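Courses > Residential Interiors > Unit 4: Kitchen Surfaces and Cabinetry > Handout

UNIT 4 HANDOUT: BENCHTOPS, SPLASHBACKS AND CABINET FINISHES

Read with the Clillura plan set and the hardware schedule issued in Unit 3. Bring a scale ruler to the tutorial.

4.1 Scope

The unit covers the fixed surfaces of a domestic kitchen: benchtop, splashback, cabinet faces and handles. Appliances are treated only where they affect clearances. Plumbing and lighting are in Unit 6.

4.2 Stone and stone-look benchtops

Natural marble is a metamorphic rock made up mostly of calcite. Calcite reacts with dilute acids, so lemon juice, vinegar and wine leave dull spots on a polished face. This is called etching. It is a loss of polish, and a sealer does not prevent it. Staining is a separate fault in which a coloured liquid enters the pores, and a penetrating sealer slows it down. Students often confuse the two in their condition reports. Record them in separate columns.

A honed finish hides etching better than a polished one but shows oily fingerprints sooner. Clients should be shown both on a sample large enough to include some veining. A small chip from a showroom says very little about how a whole slab will look.

Veining has a direction. On an L-shaped bench the designer must decide whether the veins run along each leg or continue in one direction through the corner. Mark the choice on the plan with an arrow. If there is no arrow, the fabricator will cut for the best yield.

Porcelain and laminate can be printed to look like marble. Check the edge first: on a printed product the pattern usually stops at the surface, or changes where an edge strip begins. A photograph or a rendering is not enough to identify a material, and drawings should name it in the schedule.

4.3 Contrast between fixed surfaces

Contrast is judged by light reflectance value (LRV), on a scale from 0 for perfect black to 100 for perfect white. In the Clillura scheme the benchtop sample is given as 79 and the cabinet sample as 9. A difference of that size makes the bench edge easy to find for a person with low vision. It also makes crumbs and dust plain to see on the dark parts.

Light bench with dark cabinetry, lower and upper: 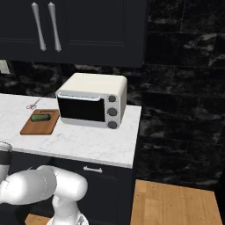
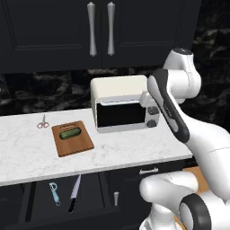 Three points should be noted when specifying such a scheme. Dark doors absorb light, so the working area under wall cabinets needs its own fitting. A veined splashback and a veined benchtop compete for attention if both patterns are strong, and it is common practice to keep one of them faint. Dark faces also show any unevenness in the gaps between doors less than pale faces do, which can hide a poor installation from the client but should not hide it from the inspector.

The Rustgate scheme reverses the order, with pale cabinets and a dark bench. Its benchtop LRV is 11. Compare the two on the worksheet and state which would need more task lighting, with reasons.

4.4 Handles

Bar handles are normally fixed horizontally on drawers and vertically on hinged doors. On a pair of doors the handles sit on the meeting edges, opposite the hinges. On wall cabinets they are placed towards the bottom of the door, within reach.

Give hole centres on the schedule, not overall handle length. Two handles of equal length may have different centres, and redrilling a painted door is seldom worth the cost.

Metal finishes should be named by process and colour. "Silver" is not a specification. Brushed nickel, satin chrome and stainless steel look alike in a catalogue and differ noticeably when fitted side by side.

4.5 Care instructions for the client

Use a neutral cleaner and a soft cloth on marble. Wipe up acids at once. Put a trivet under hot pans. Do not use cream cleansers on painted doors, as they leave shiny patches on a matt finish.

4.6 Set work

Complete the contrast worksheet for Clillura and Rustgate. Draw one internal elevation at 1:20 showing vein direction, handle positions and splashback height. The worksheet is worth 15 marks. Late work is handled under the general course rules.

Related handouts
Unit 3: Reading a Hardware Schedule
Unit 5: Sinks, Cut-outs and Joins
Case notes: The Priedītis Kitchen
Unit 6: Plumbing and Task Lighting

Residential Interiors course notes. Last revised Sep 22, 2024. For enrolled students only. Back to top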